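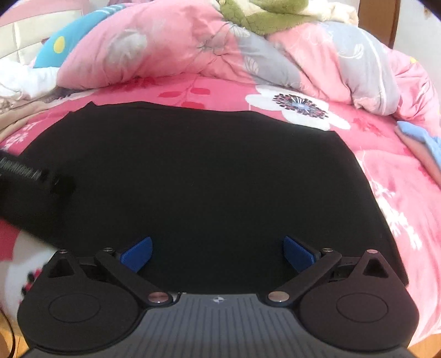

I picked up the Huvico court calendar app in March, when my nephew's case was moved for the second time and I was tired of calling the clerk's office on my lunch break. You type in the case number, choose the county, and it sends a note to your phone whenever a hearing is added or changed. I've used it for four months now and I'm very fond of it!

The alerts came through quickly - one popped up at 6 a.m., before our lawyer, Malachy Brennan, had even called me. Filings are listed in plain words, too (I still had to ask him what a "motion in limine" was, bless him).

My one real gripe is the cost of documents. You get 50 pages free and then you pay by the page, and a single transcript ate nearly all of mine. The search is also fussy about hyphens in last names, so try it both ways.

Four stars from me, and I've already told my neighbor Yaa to get it before her jury duty.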